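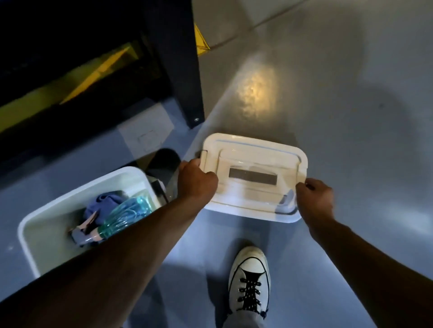 3.2 What people did with the wafers once they got them home

I'll admit this was the part of the study I looked forward to most (I have a terrible sweet tooth, and my colleagues know it!). We handed out 260 packs of the Palotby hazelnut wafer through the Plukmont grocery store in February, and every household got a short diary to fill in over the following fortnight. We got 192 diaries back, and I was thrilled with that.

My guess going in was that the wafers would be treated like the Jasitz chocolate bar from our earlier work, eaten straight off in front of the telly. Not so! A good many households squirrelled them away for visitors, school lunches or a quiet cup of tea after the kids had gone down, and the flavour scores held up better than I'd have bet on. Figure 3 plots those scores by day of opening. The dip in the middle is mostly crispness, as far as I can tell from the comments, and the filling kept its fans right to the end.

We also asked whether people would buy the wafer again at full price, and 120 households said yes. I'd be a bit careful with that one, as a free pack puts anybody in a generous mood. Kwiatkowski's own tasting panel used a tougher scale, with a neutral option in the centre, and I wish we'd done the same.

Figure 3. Mean flavour score by day of opening, all returned diaries.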